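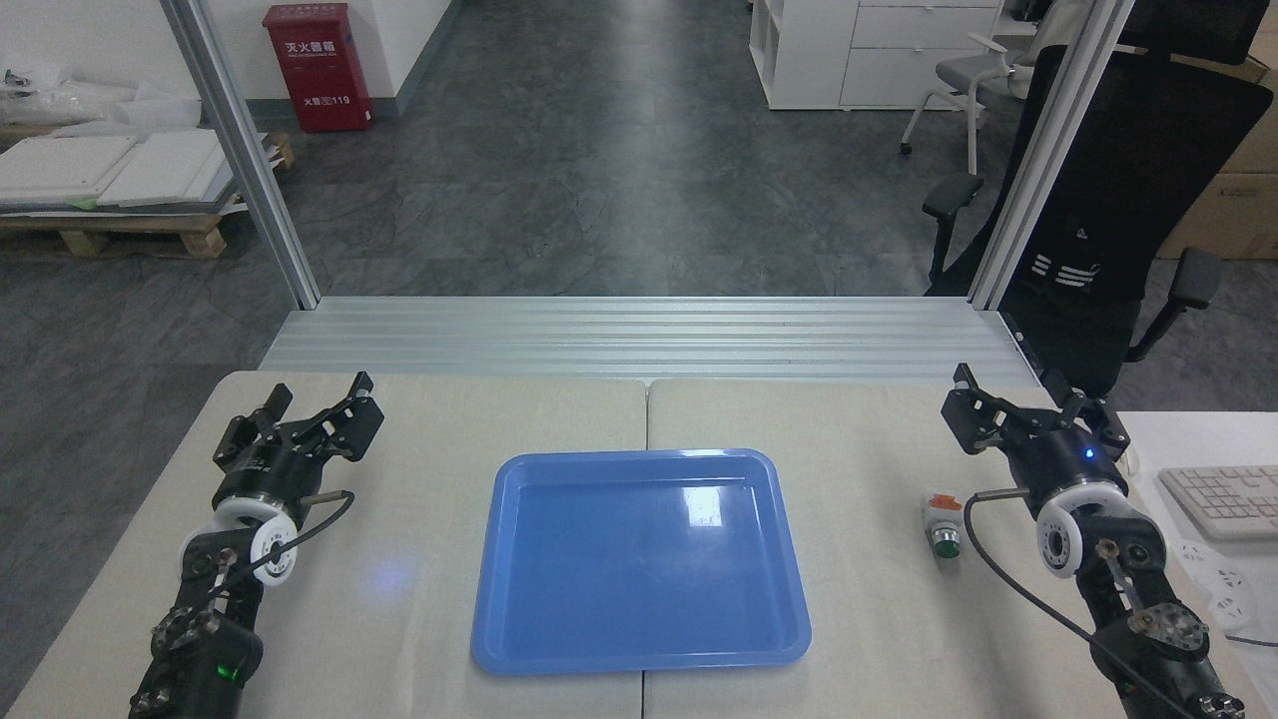
Bridging the gap between two bench tops: filler strip or leave it?

Forum: Workshop and Benches
7 replies, 193 views

setareh_b
Posted 6/6/22
I have two Calleo tops butted together on separate frames. The joint opens up over winter and closes again by July. Gap at worst is under a millimetre. Options as I see them: flexible filler, an aluminium cover strip, or bolting the frames together and leaving the joint alone. The surface has to stay flat.
Setareh Bagheri

Haretti
Cover strip is out if you need it flat. Even a thin one will catch a square. Bolt the frames first, then measure again.

nparsa
Agree on bolting, disagree on leaving it open. Fine dust packs into the joint and holds it apart when the panels swell. I use a neutral-cure silicone in a matching colour, taped both sides, struck off with a plastic blade.

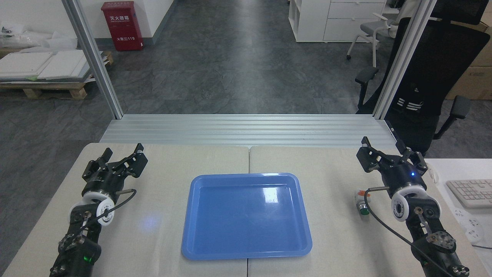
The tape has to come off before the silicone skins over. Leave it longer and you pull a ragged edge that can't be trimmed cleanly.

Haretti
Silicone in a work surface is a mistake. Nothing sticks to it afterwards, and the residue will spoil any finish you put on later. Wax stick if you must fill.

nparsa
Wax has no stretch. It will crack away from one side the first time the gap opens. Mine has been in for 10 months with no separation.
Nima

old_rasp
Are the frames on levelling feet? I had the same complaint with mine. One foot was carrying almost no load and the top was tipping slightly. The gap was a symptom.

setareh_b
They are. Checked with a straightedge and the left frame is low at the back corner. Will level, bolt, and run it through a full season before filling anything.

Haretti
Good. Use oversize holes and wide washers where the tops fix to the frames, or you'll just move the stress to the screws.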